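Nächtlicher Abgleich aus dem offenen Datenportal überschreibt meine Korrekturen

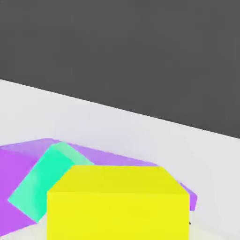
Wie halte ich eigene Korrekturen und die frisch geladenen Portaldaten auseinander?

Am besten in zwei Tabellen, die erst in einer Sicht zusammenkommen, dann kann der Import die eine leeren und neu füllen, so oft er will.

Róisín Tully
Liebe Leute, das steht jetzt oben so knapp als Zusammenfassung, aber ich erzähle doch lieber noch, worum es bei mir geht. Ich betreue für Tundomwood die Haltestellendaten und hole sie jede Nacht mit Horow aus dem offenen Portal in unsere Postgres-Datenbank. Das sind 1.866 Datensätze, und bei 196 davon stimmen die Ortsteile nicht, die habe ich über den Winter in mühsamer Kleinarbeit von Hand berichtigt (mit viel Tee). Seit der Umstellung im November lädt Horow aber alles komplett neu, und am Morgen sind meine Korrekturen weg. Ein Backup habe ich, es ist also nichts verloren – nur möchte ich ungern jeden Tag von vorn anfangen. Habt ihr einen Rat für jemanden, der SQL eher nebenbei gelernt hat?

Jumumby
Hallo Róisín, das Problem kenne ich gut, und es lässt sich recht gemütlich lösen. Lass die Importtabelle ganz in Ruhe und leg daneben eine zweite an, nennen wir sie korrektur, mit der Haltestellen-ID als Primärschlüssel und nur den Spalten, die du wirklich änderst. Dann baust du eine Sicht mit LEFT JOIN über die ID und schreibst für den Ortsteil COALESCE(korrektur.ortsteil, import.ortsteil). Alles, was Karten oder Berichte erzeugt, liest künftig aus der Sicht.
Zwei Dinge noch, über die ich selbst gestolpert bin: Nimm auf keinen Fall die laufende Zeilennummer als Schlüssel, die wird bei uns mit jedem Volllauf neu vergeben. Und speichere den alten Portalwert in der Korrekturtabelle mit. Bei mir waren nach einem halben Jahr 42 Einträge im Portal längst selbst berichtigt, die konnte ich dann mit einer kleinen Abfrage finden und löschen. Aus dem Backup füllst du die Tabelle mit einem einzigen INSERT ... SELECT, bei dem du nur die abweichenden Zeilen nimmst. Melde dich gern, wenn es irgendwo klemmt!

Sikora
Volllauf abschalten und auf inkrementell stellen, dann hast du Ruhe. Geht bei mir seit Monaten. Wenn das Portal an einer Zeile was ändert, ist die Korrektur da natürlich trotzdem weg.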